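I had 1,007 pounds left in the kit budget and a wish list twice that long, so something had to give. 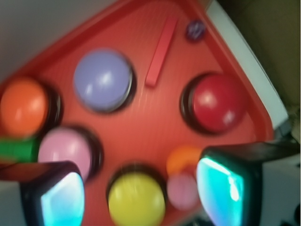
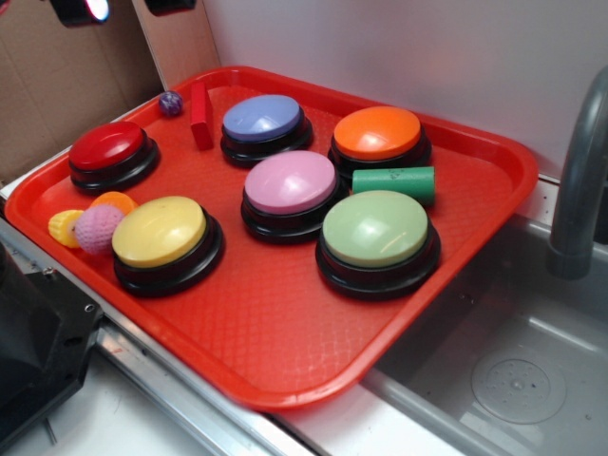
Spend on the fingers first, that's my advice to anyone planning a first robot bench (and I wish I'd had it in August!). Vibeke Kárason at Judthorpe talked me out of a second arm and into spare gripper pads, 213 pounds for the set, and I've not regretted it. The stuff you practise on can be cheap as anything – a red plastic tray, a few domed push buttons in different colours, done. Then there's the service plan. Fliden quoted me for two years, Trunent for one, and neither price included delivery, so ask before you sign. I'm still arguing with Trunent over theirs.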